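Deritz Opens Second Hand-Teaching Room in Ustedthorpe, Invites Local Households and Shops to Suggest Chores

USTEDTHORPE, February. Deritz, the company behind the Skutier line of hand-held teaching grippers, is very happy to announce that its second teaching room is now open on the ground floor of the El Idrissi building in Ustedthorpe. The new room gives the company space to record many more of the small household jobs that its customers keep asking for, and it will be open to visitors every Wednesday afternoon from the first week of spring.

For those who have followed Deritz from its early days, the idea will be familiar. A person picks up a pair of Skutier grippers, one in each hand, and simply does the job: lifting, moving, turning, putting away. The motion of both hands is recorded along with what the person is looking at, and the recordings are later used to teach a two-armed robot to do the same thing with jaws of the same shape. No one has to write out the steps in code, and no one has to drive a robot arm from a joystick across the room (although Deritz still does plenty of that too, and has kept its remote-control station at the older site for jobs that call for it).

The first list of chores for the Ustedthorpe room runs to 62 tasks, and 59 of them were suggested by people who live or work nearby. Many are the sort of thing you do without giving it a thought, such as tidying the things beside a kitchen sink, folding a dish towel, or setting a lid back on a jar. These turn out to be wonderful teaching material, and they can be surprisingly hard to do well with a pair of short jaws where your fingers used to be!
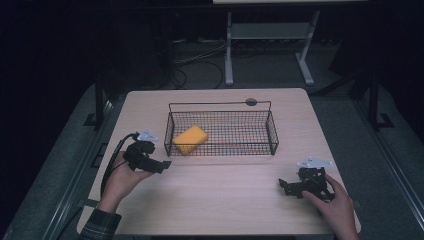 A sponge-and-basket task at the Ustedthorpe teaching room, with a Skutier gripper in each hand.

The sponge-and-basket task has become something of a favorite with the team, and it is usually the one that new operators are given on their first morning. A sponge is soft and forgiving, so a beginner can squeeze it too hard and do no harm, but it also bends and springs back in ways that a block of wood never would. A wire basket brings its own lessons, with a rim to clear on the way in and on the way out, and walls that are easy to bump if the wrist drops too soon. Operators learn to slow down near the rim, to keep both grippers in view, and to let the second hand steady the basket when it needs steadying.

Each task is recorded 190 times before the team moves on to the next one. Between recordings, the operator shifts the objects a little, turning the sponge or sliding the basket to a new spot, so that the robot learns the job itself and does not merely memorize one arrangement of things on a table. Recordings that go wrong are kept as well, in a folder of their own. A fumbled grasp followed by a good recovery can be every bit as useful as a clean run, and the company would like visitors who try the grippers for themselves to know that nobody will mind if they drop something.

Deritz chose Ustedthorpe for its second room after a long search, and it has been made to feel very welcome. The El Idrissi building is a short walk from the bus station, it has a freight elevator that the equipment crew has grown extremely fond of, and the neighbors upstairs have been patient through a good deal of drilling. The company wishes to thank them warmly, and there will be coffee and cake for all tenants on opening day.

Visitors on Wednesday afternoons can watch a recording session, hold a pair of grippers, and play back their own attempt on a screen afterward. Sessions are free, but places are limited and should be reserved ahead of time through the front desk. Children are welcome with an adult. School groups and care homes that would like a private visit are asked to write to the Deritz visits desk and mention any needs the staff should plan for.

Suggestions for new chores are gladly accepted at any time, in person or by mail. The team asks only that the job fit on a tabletop and be possible with 2 hands. Please say what objects are used and how you like it done, as people turn out to have very firm opinions on the right way to fold a towel.

About Deritz
Deritz makes hand-held teaching grippers and records everyday tasks for companies that build home and shop robots. The Skutier line is sold in matched pairs, with training for new operators included.

Related news
Skutier Operator Handbook: Updated Edition Available
Deritz Remote-Control Station Adds Evening Sessions
Call for Chore Ideas: Kitchens, Laundries and Small Shops
Getting to the El Idrissi Building by Bus

Press contact: Deritz Press Office, El Idrissi Building, Ustedthorpe | © Deritz. All rights reserved. | Back to top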